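Filed under: Notebook / Handling / Good Practice

July 12, 2022

Back on the garment protocol, the one Colleen Dufour circulated in June and wants signed off before Castitville goes any further. I have now read it three times. It has 12 rules and I believe in maybe five of them. 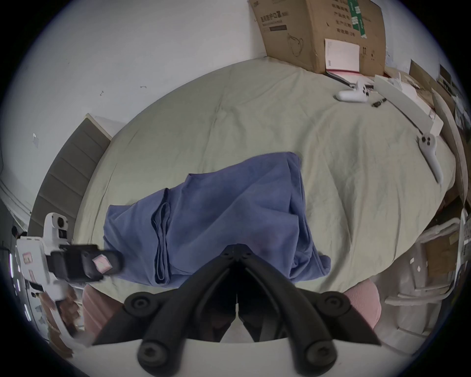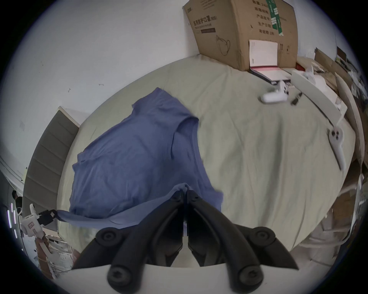
Bed, sage-green sheet, blue cloth, gripper.

Rule 1 is the one I keep picking at: "The work surface shall be clear of all items not named in the task sheet." Fine as a sentence. I'd like to meet the person who has kept it for a whole afternoon. The mask carton at the far end of the bed is in view both times, along with the white controllers, and neither is named in any task sheet I have. Under the rule as written both clips are rejects. Under the rule as I would write it they are fine, because the carton is well away from the cloth and the jaws have all the room they need. What matters is a clear zone around the garment, with a distance in it. I suggested 700 mm to Colleen and she said it sounded arbitrary. It is arbitrary. So is "clear," only you can't measure it.

Rule 4, grasp points. The draft wants every shirt picked up "by the shoulder seam or hem." Where does that come from? I asked Ljubica Trajkovski and she thinks it was copied from the old Pritenis sheet, which was written for towels and then had the word "towel" replaced. Towels don't have shoulders, so somebody added that bit. In the second picture the fingers have hold of a gathered fold of the T-shirt, pulled up into a little peak. I would call that a perfectly ordinary pinch. Rule 4 has no box for it. Either we say that a fold is allowed, or we stop pretending that the rule describes what people do with their hands.

Rule 7, start state. "Garment shall be presented in a natural crumpled condition." Natural according to whom? Two people will drop the same shirt and then one of them will tidy it a bit without noticing. If we want variation we should specify the drop (height, one hand, no adjusting afterward) and leave the adjective out.

Rule 9, naming. Keep it. Boring, correct, and the reason we could still find anything after the Gebretsadik merge.

Rule 11 says a batch needs 3000 clips before review. I don't like this one at all. If the first 29 are wrong in the same way, I want to know that day. Ljubica agrees, Colleen says early review makes operators self-conscious. Could be. I haven't seen anything that shows it, and she hasn't either – we are both guessing, but my guess is cheaper to undo.

Silent has its own checklist, which I was promised would settle all this. Read it last night. Most of it is our June draft with the numbering changed, so it can't be used as independent support for our June draft. Please stop citing it.

To do: rewrite 1 with a number in it, strike "natural" from 7, ask Pritenis for the original towel sheet, get Colleen to put her argument for 11 on paper. Rule 12 ("operators shall use good judgment") I'm leaving alone until I'm in a better mood.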